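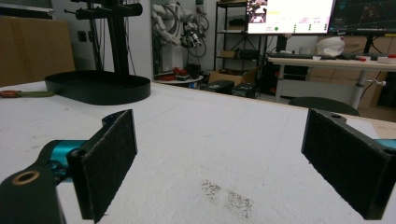 The Big Workroom Tidy

Search this site Go

Well, I finally did it! After months of promising everybody I'd sort out the workroom, I gave it a whole weekend, finished on August 30, 2020, and took my pictures as I went. If you've been following along since March you'll know the state this place was in (I still have the post up where I couldn't find the tape measure for four days and then it was in my coat). This gallery is a mix of the room itself, some bits and pieces I'm fond of, and my thoughts while I was lugging things back and forth. Mwajuma Were came over on Saturday to help with the heavy stuff and she was a hero, so if anything looks straight and level you can thank her.

The white table

My favorite thing in the room by a mile. I love a white top for small jobs because a dropped screw shows up right away, and the slightly rough, foamy feel of this one means things don't skate off when you bump it. It has its faint scuffs by now and there's a patch of dark gray smudges that I've gone at with soap, with an eraser and with one of those sponges from Ferketti. Still there. I've decided I like them.

The screwdriver that lives out

Everything else gets put away at night and this one doesn't. Red and orange handle, so I can spot it from the door, and I'd be lost without it. Mwajuma wanted it on a hook with the others and we had a small argument about that. I won, for now.

A home for the tall stand

The black stand is a bit of a beast – tall column, crossbar up top with clamps on it, and a big oval tray at the bottom with a raised rim. We tried it in three different spots on Saturday before we put it back where it started. I've been told the rim would be good for catching little parts, and I can see myself dumping washers in there and forgetting them until Christmas.

Shelving, round two

I had grand plans for the black metal shelves. Everything in matching tubs, labels facing out, the whole magazine look! What I've got is a cardboard box on the middle shelf and black equipment lower down, and do you know what, I can find things. The matching tubs were going to cost more than the shelves did. I bought labels from Tipoki instead and they stick beautifully to cardboard, though the pen they come with is useless and you'll want a proper marker.

The floor pile

I know, I know. A cardboard box and two black cases, still on the floor by the shelves. The cases are awkward to lift any higher than your knees and I'd sooner step around them than pull my back again. The box is waiting for me to go through it properly. My rule is that a box gets one month on the floor and then I have to open it, and I've already broken my rule with this one.

Flat cardboard

I can't throw out a good brown panel. It goes under things when I'm painting, it goes between things when I'm packing, and in the meantime it leans against the wall and looks guilty. Mwajuma took a stack of the smaller pieces home for her garden beds (she puts them under mulch to keep the weeds down) and that helped a lot.

Lunch break

Sandwiches from Kekska, eaten on the back step because we'd piled the chairs in the hallway and couldn't reach them. They've changed the bread and I'm not sure about it. The pickles are as good as ever.

What went out the door

We took 11 bags to the drop-off in Nestley and had to make two trips. Old magazines, dried-up glue, a lamp with no plug, cables for phones I haven't owned in years. The man at the gate asked if I was moving. I was a bit insulted and then I looked at the car and saw his point.

Sweeping up

I found the good pencil! It was behind a baseboard along with a library card and more sawdust than I'd like to admit. If you sweep before you vacuum, do it with the window open – I didn't, and I was sneezing all through Sunday breakfast.

Still on my list

Better light over the work area, some kind of drawer for the small drill bits, and a doorstop. I'd also love a rubber mat to stand on for long afternoons, so if anybody has one they like, please tell me what it's called and whether it smells when it's new. The last one I bought had to live on the porch.

I'll add more pictures when the drawer goes in. Comments are open, and yes, I'm taking suggestions for the smudges.

4 comments 2 shares

Recent galleries
The Hallway Before We Painted It
Mwajuma's Garden Beds
Nestley Street Market in the Rain
My Paint Shelf, Sorted by Color
A Very Small Porch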